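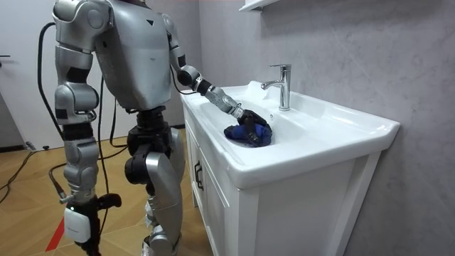 *Page last changed: 30th May*

# Equipment planner, household robotics (fixed term)

Sosberg is hiring one person to plan and buy the equipment for its household robotics program. The program works on chores in bathrooms and kitchens. The basin work is done with a humanoid and a cloth, in a furnished bathroom with a vanity and a faucet. We want to set up more rooms like it, and we need someone to work out what they will cost before we order anything.

The contract runs for 15 months. The job is based at our Grilia site. You would report to Ankica Halilović, who heads operations, and share an office with the lab staff.

## What you would do

- Build the equipment budget for the next two rooms, including fixtures, flooring, power, network and spare parts.
- Get quotes for arms, hands and complete humanoids, and put them on the same footing. Some sellers include training and a service visit in the price and some don't.
- Keep the parts register current. It has 366 lines at the moment and a good number of them have no supplier entered.
- Plan replacements for things that wear out: hand parts, cables, joint covers, cloths.
- Check delivery times against the lab schedule. The first new room has to be ready for use in August.
- Handle returns and warranty claims with the lab technicians.

Each room is budgeted at 700 working hours before its main equipment comes up for review. You would test whether that number makes sense and tell us if it doesn't.

## What we are looking for

You have bought technical equipment before, for a lab, a factory, a hospital or something similar. You can read a spec sheet and ask a seller the right questions about it. You are comfortable in a spreadsheet and you write clear emails.

You do not need to know how to program a robot. Experience with leasing contracts would help, as we have not decided whether to lease or buy the next humanoid. Bastska, our current parts supplier, works in English, so no other language is required.

The job is mostly desk work. Expect to spend part of each week in the rooms measuring, checking deliveries and talking to the people who run the trials. Closed-toe shoes are required there.

## Hours and pay

Full time, or 80 percent if you prefer. Pay follows the Sosberg scale for planning staff, and we will tell you the step before the first interview. Travel to supplier visits is paid. Purchases under 1,022 dollars can be made on your own signature. Anything above that needs Ankica's as well.

## How to apply

Send a resume and one page on a purchase you planned from first request to delivery. Include what it was supposed to cost and what it did cost. Please leave out the names of former suppliers if your old contract requires it.

Applications go to Silvan Gasser in the staff office, by email or on paper. Put "Equipment planner" in the subject line. He can also answer questions about the contract and moving costs. Questions about the rooms or the budget should go to Ankica.

Interviews are held on site and include a short exercise comparing two quotes. Bring a calculator or a laptop if you like.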